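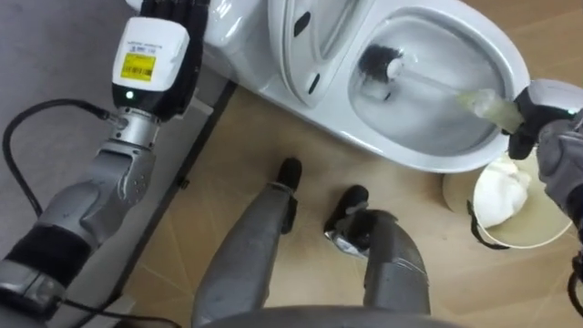

Kivska Method Guide, Issue 20, p. 300

4. Recording a brush trial

1. Stand the robot facing the bowl, seat and lid up.
2. Put the brush grip in the right hand. Check for the green light on both arms.
3. Start the Wakex log, then the scrub.

CAUTION: Keep the left arm's cable clear of the elbow. It has opinions.

NOTE: Our policy trained on 2,588 trials. At 2,000 it still preferred the floor.

We use cookies. OK

Comments
Lejla Lazarević: Does step 3 work with older logs?
Edin Pavlović: No.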